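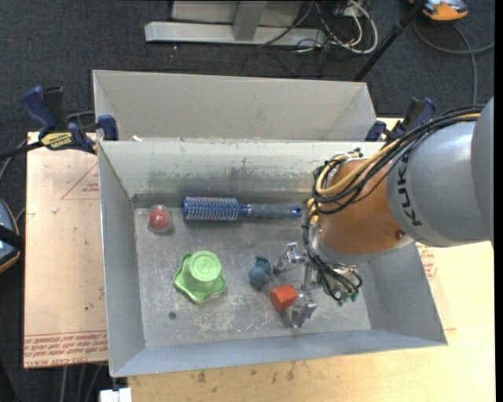
Figure 2. KUKA arm reaching into a gray metal bin, with a second bin behind.

4.2 Signal conditioning and detection threshold

The Tevora receiver samples plasma wave emissions on two orthogonal electric antennas. Each record was divided into segments of 200 samples, windowed and transformed before averaging. Narrowband interference from the spacecraft power converter was removed with the Zaston filter – a notch design whose centre frequency follows the bus load – and the remaining spectra were normalized to the instrument background measured during cruise.

An emission was accepted as a chorus event when its power exceeded the background by 10 dB in at least 2 consecutive spectra. Lower thresholds admitted dust impacts on the antenna, whose broadband signature resembles the onset of a rising tone. The Bandara catalogue applies the same criterion, and the two event lists can therefore be compared directly.

Frequencies below 100 Hz were excluded from the analysis. Photoelectron noise dominates this band whenever the antennas are sunlit, and the correction proposed for the earlier Fludier instrument does not transfer to the shorter booms used on the present mission.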